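The Spoon Question, and Other Dishwasher Business
1/2/25

Happy new year, everybody, and welcome to the first kitchen column after the holidays, when the cookie tins have gone home and the sink has finally been seen again.
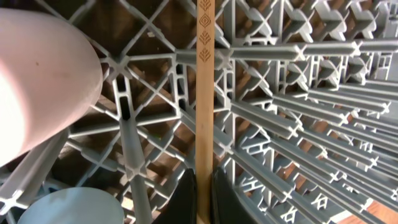
I had 50 emails waiting for me after the October column, and I'd say most of them were about wooden spoons. I wrote one sentence (one!) saying that I sometimes put mine through the dishwasher, and you would have thought I'd confessed to washing the cat in there. Lindalva Cavalcanti wrote me three paragraphs and then a postscript longer than the three paragraphs. So let's talk about it, because I have changed my ways a little, though maybe not as much as Lindalva would like.

I come from a house where everything went in the machine. My mother's view was that if it couldn't survive the dishwasher, it had no business in her kitchen, and we lost a lot of good wood that way. The spoons went gray and fuzzy first. Then the end of the handle would split, and one night you'd be stirring the beans and get a splinter in your palm. We kept using them anyway. I still have one of hers, and it looks like driftwood.

What goes wrong, as far as I can tell, is the long soak followed by the hot drying. Wood drinks up water, swells, gets baked and shrinks back down, and if you do that to it every night it's going to give up on you. The strong detergent doesn't help either, it takes out whatever oil you put in. A plain spoon from a bin at the hardware store, fine, you can run it through until it dies and buy another one. But the ones with a bit of decoration on them are a different matter, and those are the ones I've gotten careful about.

I do love a decorated handle. Little burned-in leaves, diamonds, those sprigs that could be wheat or could be tiny trees depending on how long you look at them. They don't make the soup any better but I reach for them first every time. My worry is the wood around the pattern going rough and furry until you can hardly make out the leaves, and that's what happened to a spatula I bought at the Kravchuk table at the fall market. Two winters of the bottom rack and the pattern was a smudge. I sanded it and lost the rest of it, so learn from me and sand lightly!

Here is what I do now. The everyday wooden things get washed by hand right after supper, hot water and a drop of soap, thirty seconds each, and then I stand them up handle down in a jar so the wide end gets the air. Not flat on a towel. I did flat on a towel for years and the underside stayed damp until morning, which is how you get those black specks. Once in a while, when they start looking pale and thirsty, I rub them with food-grade mineral oil and leave them out overnight on a rack, then wipe off whatever didn't soak in. Oleksandra Fedoruk swears by a mix of oil and beeswax, which she warms up in an old jam jar set in a pan of water, and I'll admit hers look a lot nicer than mine. I'm just too lazy to melt anything in January.

Now, the part where I disappoint Lindalva. If somebody in my house puts a wooden spoon in the dishwasher, and somebody will, I don't make a fuss about it. I pull it out before the heated dry kicks in if I'm home and I remember. I put it somewhere airy. It gets extra oil the next time around. One trip isn't going to ruin it, and life is short, and I would much rather have a person who loads the dishwasher wrong than a person who doesn't load it.

If you are going to do it, though, a few things about where it goes. Upper rack if you can, well away from the heating element if your machine has one down at the bottom. Don't let a long handle slip down between the ribs and poke out underneath, because it can stop the spray arm from turning, and then you get a whole load of plates with the oatmeal still on. (Ask me how I know. Or ask Yurii Kostiuk, who took the front off his machine on a holiday morning looking for a broken part and found a rice paddle.) Before you start the cycle, give the arm a spin with your finger. If it knocks against something, move the something.

And since we're down there looking at the racks, when did you last wash one? I mean the rack itself. I hadn't, ever, until this fall. Those plastic ones with all the crisscrosses have a hundred little corners where the struts meet, and every one of mine had a ring of something in it. I lifted mine out, put it in the bathtub with warm water and a scoop of baking soda, and went at the corners with an old toothbrush while I listened to the radio. It took the whole program and part of the news. I won't say it was fun but I stood there and admired it afterward for longer than I'd like to tell you. Check your own machine before you yank, some racks lift right off and some have a clip at the end of each rail.

A couple of you asked about bamboo. Same rules, in my experience, only it splits in long strings where a maple spoon will just crack. Rostyslav Stelmakh asked about knives with wooden handles, and my answer there is no, never, not even once in my forgiving mood. The handle loosens and then you have a wobbly knife, and the blade bangs around and gets dull besides.

Also Nazar Polishchuk wants me to pass along that he rescues gray spoons by wetting them to raise the grain, letting them dry all the way, and then sanding with very fine paper, and then doing it all over again before he oils. He says the second round is the one that counts. I tried it on my mother's driftwood spoon over the break and I have to say it feels like a new thing in the hand, though it's still the color of a fence. I'm keeping it that color.

Next time I want to do drawers. Specifically the drawer that won't open because the potato masher has stood up in there, we all have that drawer. If you've solved it, write and tell me how, and if you've got a wooden spoon that's older than you are I'd like to hear about that too. Send a few lines about where it came from and what you stir with it. Lindalva, you may have as many postscripts as you want.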